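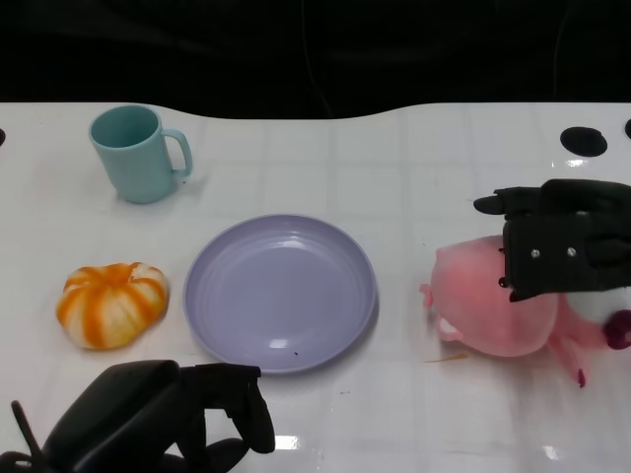

Cecilia Arthur asked at the end of last session whether the plate has to go down first, every time, or only when there's food coming. Fair question and I fluffed it. Proper answer in section 2.

Housekeeping & Table Service, handout 4
Small settings: mug, plate, one or two bits of decoration
Notes to go with the practical. Bring these with you, I won't be printing more.

1. Before anything goes on the table
Wipe, then dry. Glossy tops show every smear, so get your head down low and look along the surface towards the light. Tiled or tile-pattern tops - go with the lines, then across.
Check each plate on its face as well as its rim. Specks hide in the flat bit and in the ridges. A speck means it goes back, you don't flick it off with a nail.
Mugs: look inside. Then the handle, where it joins.

2. Order (Cecilia's question)
Plate first if anyone is sitting down to eat. It fixes the middle and the rest gets placed off it. Drinks only, no plate needed, start with the mug.
Decoration always last. Yuto Aoki does it the other way round and gets away with it, but he's moving things twice.

3. Mug
Upright, handle to the right unless you've been told the guest is left handed. Above the plate, either side is fine for us. The Alville notes say right side only - ignore for this unit, you'll need it in the next one.
Carry by the handle or low on the body. Fingers off the rim!!

4. Colour
Pale things on a white top: teal, lavender, pink all sit together quietly. Add one strong colour and the eye goes straight to it. Orange is the obvious one in October. Stripes count as strong even when half of them are white.
One strong thing per setting. Two and it starts to look like a shop window.

5. Seasonal pieces and soft toys
Small pumpkins: squat ones stay put, tall ones get knocked. Keep to the left of the plate, clear of the reaching hand.
Plush toys are for childrens' tables only. Held round the body, not by an ear or a leg, and put down facing the chair. Never on the plate. Shake out first for fluff.

6. Clearing
Reverse order. Decoration off, then mug, then plate. Soft toys away from the wet end of the trolley.
Dry before stacking, lavender plates seperate from the white.

Practical
Pairs. One sets, one checks, swap. Budget for the whole setting is 84 minus whatever you spent on cloths, see the sheet Tsutomu Onishi handed round. Room 367, not the usual one.
Reading: Pallby booklet, page 89, just the bit on side tables.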